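Baravon after the move: worth going back?

saltlick_78
Posted 7/11/23
Went to Baravon for the first time in its new spot on Sevari Street. The old room had maybe ten seats and you ate whatever they felt like cooking. Now there's a printed menu, a bar and a two-hour limit on tables. The smoked eggplant is still the best thing they do. The lamb was dry and the rice came out after we'd finished it.
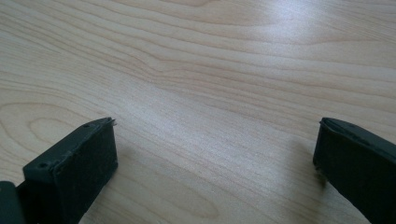 Bill for two was $238 with one glass of wine each. I don't mind paying that if the food is right, but this was a mixed night.

porkbun
Did you sit at the counter? I had the lamb there in September and it was great. Might be an off night.

saltlick_78
No, back room. We asked for the counter and were told it's walk-ins only.

mothgrey
I disagree about the old place. It was fun but you could wait over 20 minutes for a drink, and they lost my booking twice. Service is a lot better now. And the time limit is on the booking page.

dinerdan4
It's on the page in tiny print. For that money I'd go to Candenix. Smaller menu, better bread, and they let you stay.

mothgrey
Candenix is fine, but it's the same six dishes all year.

Nel
We ate at Baravon last week and got the lamb pink and juicy. Skip the set menu and order the eggplant, the flatbread and one main to share. Comes out a lot cheaper.

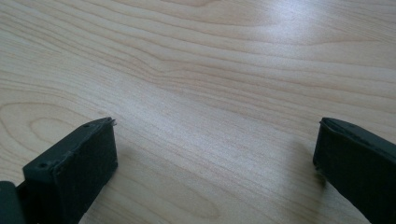

Pale wood tabletop

porkbun
Is the flatbread still extra if you get the dips?

Nel
Yes, and you need two.

saltlick_78
OK, will try it that way and ask about the counter again.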